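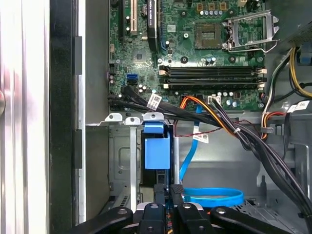 Looking down into one of the open towers at the Kema bench. Memory slots empty, processor socket open, and a black NVIDIA Quadro card still standing in its place.

Inside the Towers – Pictures from the Kema Bench
October 2025

Welcome to the newest page in the gallery, and thank you for your patience with the old one, which had grown so long that my own computer had trouble loading it. I've moved the garden benches and the bicycle pictures over to their own pages (look under Ustport, Summer), so this one can belong to the desktop computers.

For anyone new, Kema is our repair room in Ustport, up the stairs behind the old Witilberg print shop. People and businesses bring in desktops they have finished with, and we sort out which ones can go back to work and which ones are better as a supply of parts. In August we took in 318 machines from a single office clearance, far more than we had ever had under our roof at one time. They stood along the hallway, under the coat hooks and, for one memorable week, in the kitchen, where you had to turn sideways to get to the kettle. By the time I sat down to write this, 163 of them had been gone through. The rest are in the storeroom on Sang Street, and we can all reach the kettle again!

I get asked fairly often why I would want pictures of the insides of computers, and I suppose the answer is that I like them. I came to this late, after a working life spent with paper and filing cabinets, and I still get a little thrill when a side comes off and there is that whole green town laid out inside, with its rows and squares and little round towers. Oluf Bundgaard, who taught me most of what I know, has seen a great many of them and is past being thrilled, but even he will call me over for a nice one.

A few words about the first picture, then, for those who like to know what they're seeing. The open square with the gold pins is the socket where the processor goes, and the silver metal piece standing up beside it is the bracket that folds down over the chip and holds it. The four long black slots with the cream-white latches are for memory. Just above the big loop of blue cable is where the wiring gets busy, and I would ask you to admire the thin white tie holding the orange and black power cable together. I have a soft spot for a cable tie. A bundle that is held together is so much kinder to the person who has to work in there next.

We leave the cables for last when we can, and Felista Shirima is very firm on this. She likes the memory and the processor dealt with first, while there is still a clear idea of what belonged to what, and then she goes after the wiring with a roll of masking tape and a pen, writing tiny notes to herself and folding them over the ends like flags. I've found those flags in my cardigan pockets, on the stairs and once in a sandwich box. They do help, though, and I've started making them myself.

The graphics card in that first picture says NVIDIA QUADRO along its edge, in small white letters. Cards like that have their own shelf with us, and we're always pleased to meet one. If you have been waiting for a card for a drawing program, do drop a line to the parts desk and tell us the model of your computer, because we would much rather match things up beforehand than have you carry a tower up all those stairs for nothing.
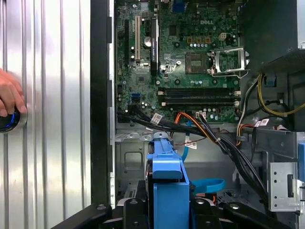 Fingertips on the round knob with the blue glow, next to an open tower and its green Dell board. I love how the light catches the ridges on that silver panel.

The second picture is my favorite of the pair, and I'll admit it's mostly for that ring of blue light. The board is a pretty one too, with the DELL name in white near the top and the round silver coin battery sitting between the slots. Those little batteries keep the clock and a few settings going when a computer is unplugged, and they are among the first things we check when a machine arrives thinking it is still some other year altogether. There's a blue SATA port standing up on the lower left of the board, which is the sort of socket a drive connects to, and plenty of cables running across the lower half for Felista to put her flags on.

If you'd like a larger print of either picture, just ask at the desk. The prints are on ordinary matte paper and they do look rather handsome in a plain frame – my sister has one over her sewing table and tells visitors it is a map.

We are also short of small lidded boxes for screws, so if you have any at home from buttons or throat lozenges, please bring them along. The blue crate at the foot of the stairs is the place to leave them. More pictures will go up when we've made a start on the Sang Street storeroom.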